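Wrist camera loses one of two markers when the gripper closes – swap the camera or the gripper?

Posted by gruntfuttock_lane

Hello all, hoping somebody has been down this road already. I'm comparing two grippers on the same small arm, a Skodell parallel one with flat dark fingers and a Gruviline with softer pads, and I'm using the same wrist camera for both so that it's a fair fight. The job is dull: line up on a white panel with two square printed markers on it, come forward, touch the rim, back off again. I want 200 goes with each gripper before I spend any money.

With the Gruviline it's been fine. With the Skodell the fingers come up between the markers at the bottom of the view, and every so often I lose the right-hand one and the arm just stops and sulks. I've got black behind the panel, so it isn't background clutter, and I've reprinted both markers (twice!).
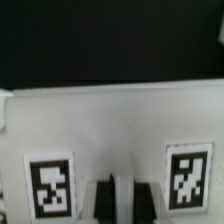 I've also tried dropping the exposure from 4000 to something shorter, which helped on Tuesday and then didn't in the evening with the lamp on. The Skodell is the nicer gripper in every other way – quicker, quieter, holds its position – so I'd rather not give up on it over this. Would a wider lens sort it, or is it the mount?

Alistair Moffat

Mount first, lens second. I had much the same bother with a Swanson arm and spent a whole January blaming the software. A wider lens does get you more panel, but each marker covers fewer pixels, so you can end up worse off when you're further back. Try a wedge under the camera bracket so it tips up a touch and the fingers sit lower in the view. Mine was 9 degrees, printed in an hour. You must redo the hand-eye calibration afterwards, every time, even if you only loosened one screw.

Also have a look at the white margin round your right-hand marker. If it's narrow on one side and the panel is white anyway you'll probably get away with it, but once a dark finger gets close to the black border the detector can't find a clean edge. Shift that marker a couple of centimetres outwards and run both grippers again from scratch, or your comparison won't mean much.

stillport_sue

Just buy the other camera, life's too short

pegboard_ned

Agree with Alistair about the wedge. One thing to add about the lamp: matt white panels still throw a fair bit of light back, and auto exposure will chase it as the arm moves in. Lock exposure and gain, keep the lamp on all day, and log which marker drops out and at what distance. If it's always the right one and always close in, that's the finger. If it wanders between the two, it's your light. I'd do 20 goes like that before printing anything.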